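Sorting the bottles at the shared house

The house has six bedrooms, one kitchen and, until January, no agreed way of getting rid of empty bottles. The woman who looks after the common rooms has lived there longest and took the job on when the bags by the back door got in the way of the bins. We spoke at the kitchen table, in the gap between her late breakfast and the time the others come in from work.

"It was never dirty," she said. "It was just bottles. Water, pop, the big ones people buy for a party and don't finish. They're light, so you think they're nothing, and then you can't open the door."

Her first attempt was a tall bag hung from the door handle. It held a good many bottles, but it swung into people's legs and the handle came loose. Her second was a crate from Plirnasero, the household shop at the end of the road, which was the right size but had slots in the sides, and whatever was left in the bottles ran out over the floor.

The present arrangement is plainer. Empties go on a table first and into a box second. She says the table matters more than the box.

"If people put them straight into a box, they don't look at them," she said. "If it's on the table you see it's still got a bit in it, or somebody's put a fag end in. You deal with it there."

I asked whether it had to be a particular sort of box. She said no, and then gave me a fairly long list of things it had to be. It should be open at the top, with no flaps that fall back in. It should have straight sides. It should be low enough that a bottle can be put in and not thrown in, as the noise was one of the main complaints from the room next to the kitchen. A dark one shows fewer marks.

"I've used boxes that things came in," she said. "Shoe boxes are no good, they go soft. I had a very good one from Ķēniņš, the lamp people, but it went out with the paper by mistake. I was annoyed about that for a week."
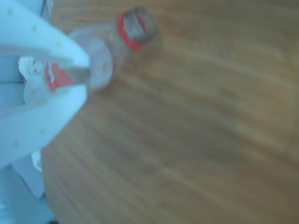
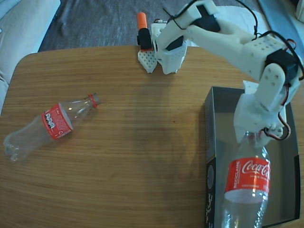 Caps were the next subject, and the one on which the house has not fully agreed. She leaves them on. One of the others was brought up to take them off and keep them in a jar, and still does so with his own bottles.

"I don't mind the jar," she said. "What I mind is the bottle with no cap lying on its side. It drips. If you take the cap off you have to stand the bottle up, and if you stand them all up you get half as many in."

Her own way is to empty the bottle, rinse it if it had anything sweet in it, squeeze some of the air out and screw the cap back on while it is still squeezed. A bottle treated like that stays thin. One that has been squashed without its cap will often creep back towards its old shape overnight, with a cracking noise that she says frightened a guest.

Labels stay on too. She used to peel them and gave it up. "You get the paper ones off and there's glue, and then the glue picks up fluff. The plastic ones come off in one go if you find the end, but you're stood there finding the end. Where we take them, they've never asked."

Where they take them is a collection point run by Clusa, a small local outfit with a yard behind the bus depot. It is a 2 mile walk there and back. Clusa weighs what comes in and writes it on a card, and when a household has brought 100 bags it gets a bag of compost. The house has not had its compost yet. She thinks they are not far off.

"There was a sign up there saying they wanted 1,000 bags by the summer from all the streets together," she said. "I don't know if they got it. The sign's gone, so either they did or it blew down."

The walk is done by whoever is free, usually in the late afternoon. There was a rota, written on the back of an Odurik calendar and pinned by the fridge, but people swapped so often that the swaps took up more room than the rota. Now the box decides. When a bottle won't lie flat in it, somebody goes.

I asked if she would change anything. She thought about the table, and said she would like it nearer the sink, but then it would be in the way of the oven door. She had also considered a second box for cans. The cans at present go in a carrier bag under the sink, and she admitted that the bag was starting to look like the old bags by the back door.

"That's the next job," she said. "I need another box first. A decent one, with a bit of stiffness to it. If you hear of one, let me know."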